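Kimlow Makers' Circle
Minutes of the regular meeting, July 18, 2025
Back room, Navarrete Hall

The meeting opened at 7 p.m. The June minutes were approved with one correction: the borrowed label printer goes back to Remthorpe, and the shipping scale stays with us.

1. Are the machines ready for our chores yet?

This was the main item and it ran long, happily so. Two members went to the open day at the Cundeck workshop and came back full of it. They watched an arm sort folded towels into bins by color and another one put lids on jars. The jar arm was a joy to watch – same motion every time, no fuss. The towel arm dropped 2 towels and needed a person to start it again.

We then talked about what this means for our own bench work. Packing flat boxes and sticking on labels seem within reach already, and several people would love to hand those over tomorrow. Putting clasps on keychains is another matter. The clasps come in a heap and hook onto each other, the split rings have to be opened just enough, and the charm has to be held still the whole time. 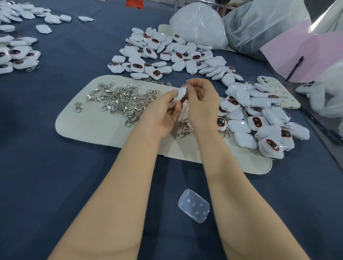 Could a machine take over the clasp work by the fall fair?

Most of us think it's too soon, though a feeder that hands over one clasp at a time would already speed things up a lot.

One member argued that we should stop picturing a pair of hands and look for a different fastener that a simple press could close. There was a lot of interest in this. Another pointed out that buyers like a clasp they can move from bag to bag. Both ideas stay open.

On home chores, the room was cheerful but split. Floor vacuums got high marks, laundry folding got none. Loading a dishwasher was put somewhere in between, and we spent longer on that than the agenda allowed.

Agreed: ask Cundeck whether we may bring 131 charms and a bag of clasps for a trial on their small arm. If they say yes, 4 members will go.

2. Fair table

Booking is confirmed for September. We will have the corner spot again, with power. Extension cords are still needed.

3. Supplies

Thread and felt are fine. Small boxes are low and will be reordered this week.

Next meeting: same room, same time. Bring any chore you would like to see a machine try.

Closed at 8:50 p.m.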